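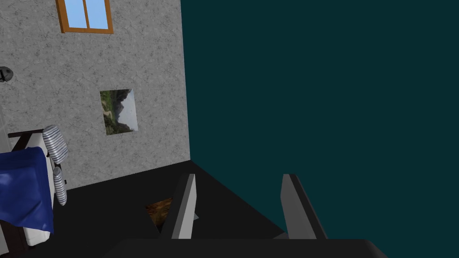
Trostthorpe has 4000 residents and 14 places to buy a scented candle. It has one hardware store, Oravec, which closes at noon on Wednesday and keeps its hinges in coffee cans.

I moved there in October for the quiet. The quiet was being repaved.

Kunudville, two exits down, got the bypass, the dentist and the good bakery. Trostthorpe got a slogan contest with a 500 dollar prize. The winner was "Close to Kunudville." It went up on both signs by spring, and people seem pleased with it.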